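31st December

Glue line tests, last batch of the year. Rulta panels, birch offcuts, Dastberg hide glue vs the Kemik liquid stuff. Clamped overnight in the back, heater off by mistake so the shop was cold till mid morning. Note that for both sets, same conditions at least.

Broke them on the lever rig after lunch. Dastberg best piece 2277 N, wood tore before the glue did. Kemik best 1723 N, clean split along the joint, shiny on one face. Starved? I think I clamped too hard, squeeze-out was everywhere. Redo with lighter pressure before saying anything bad about it.

2 pieces thrown out, grain ran off at an angle. Should of checked before glueing. Rest are in the tray under the window, labeled in pencil, please dont use them for kindling again.

Glue pot: thermostat reads high. Go by the glass thermometer and ignore the dial. Fresh batch soaked in cold water, lid on, in the fridge. Toss it if it smells.

Paewai order still not here. Need the thin clamp pads and more brown paper. Ask again in the new year, the last email bounced.

To do
- lighter clamp run, Kemik only
- plane the Rulta offcuts flat, two are cupped
- fix lever pin, its wearing oval
- write up moisture readings, teh sheet is in the drawer w/ the calipers

Swept up, dust bin emptied. Lights off at the panel, not the switch.

Recent entries
Hide glue, soak times
Lever rig, new pin and zero check
Paewai clamp pads, first look
Moisture readings, December 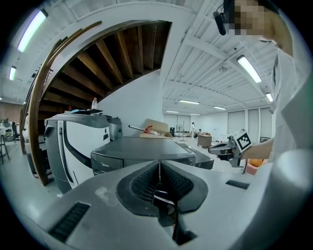 Gray housing, black pads, 31 Dec page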